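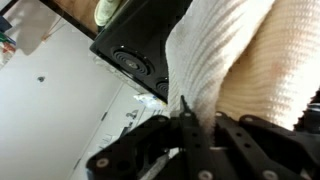 Vol. 3, p. 20

Visit to the Piltden laboratory, by Maximiliano Pereyra

We arrived on a Sunday, when the building is quiet and the people have time to talk. Clementina Ramalho leads the software work there, and she took us directly to the screens. She wanted us to see the arm through its own wrist camera, because this is the view the policy receives.

The task was to take a white towel out of clutter. In the view the gripper holds a fold of it, with a beige knit lying close on the right side. Both cloths have diagonal lines in the texture, and this was the point of her talk. The older segmentation, which they called Reltwood, often joined two pale fabrics into one mask, and then the planner chose a grasp point on the border between them. The new version gives the planner a confidence map in place of a hard mask. I asked if this makes planning slow. She said yes, a little, and that they are still working on it.

Alfredo Bañez explained the control side. The policy sends 20 targets per second and a lower loop fills the motion between them. The jaws close until the motor current rises, then the software waits 100 milliseconds and checks again before it permits the lift. He showed us the log viewer, where the current curve and the wrist video move together when you drag the cursor. For me this was the best part of the visit - in our group we still compare such files by hand.

I was less convinced by the recovery behavior. After a failed grasp the arm goes back to one fixed pose and starts the whole plan again. Gilles Lecomte asked about this two times, and Alfredo promised to send us the state diagram.

The viewer will be shared with visiting groups in February. Requests go to Clementina.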